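About Sesthorpe

Sesthorpe is a small music festival held every August in a hayfield outside the town of Clindesen. It runs for one long weekend, has 4 stages if you count the barn, and has been described by a regional newspaper as "well drained." We put that on a T-shirt. It remains our best seller.

The festival began when Marietjie Baloyi, then a wedding DJ with opinions, was asked one time too many to play the song about the umbrella. She rented a field, a generator and a sound system meant for livestock auctions, and sold 99 tickets to people who wanted to hear house music with cows in the distance. The cows stayed for the whole set. A few of the ticket holders did too.

These days we cap each day at 300 people. We could fit more, and every year someone with a nice jacket drives out to tell us so. Then they see the parking situation and drive home.

Who we are

Marietjie still books the main stage and still won't take requests. Ehsan Akbari runs sound and would like you to know that the low end is fine, it's you who is standing in the wrong place. Anathi Khumalo looks after artists, meaning she finds them when they wander off to look at the river ten minutes before they're due on. Abundio Cárdenas does the food, including the green chili stew that has its own following and, one year, its own line-up poster. Jannik Meinecke handles tickets, permits, and complaints, and answers all three in the same tone.

In the off months we work out of two rooms above the old Sýkora piano shop. The heating is loud and the stairs are worse. Drop in if you're passing, but call first, the buzzer has been broken since we moved in.
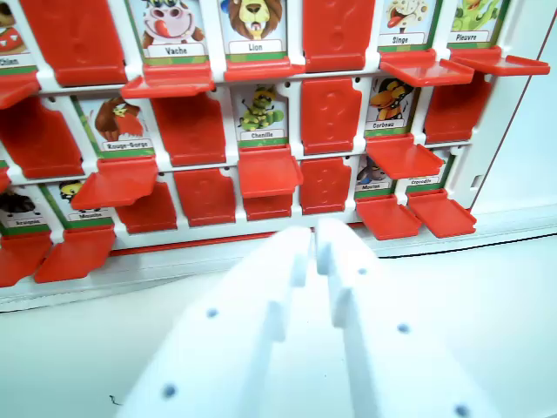
Animal guessing game, French edition.

What we book

Mostly electronic music, in the wide sense. House and techno after dark, slower and stranger things in the afternoon, and on Sunday morning whatever Marietjie thinks will get people out of their tents without making them angry. Last summer that was a harp trio. Opinions differ.

We listen to everything that's sent to us. It goes on in the van, at normal volume, and if two people in the van ask who it is, you get an email. We know this isn't a scientific process. It has given us 26 acts who had never played outside their own city, and a couple who probably should have waited a little longer.

The recordings

Sets from the barn stage are put out through Namix, our own very small label, usually by winter and once by the following spring. They're free to stream and pay-what-you-like to download. You'll hear some wind. Ehsan has offered to take it out and been outvoted.

Getting in touch

Demos, stall applications and lost tent poles all go to the same inbox, which Jannik opens on Thursday. If you write on a Friday, please picture him opening it six days later, with coffee. For anything urgent during the festival itself, come to the blue trailer by the gate and knock hard, because there'll be music on.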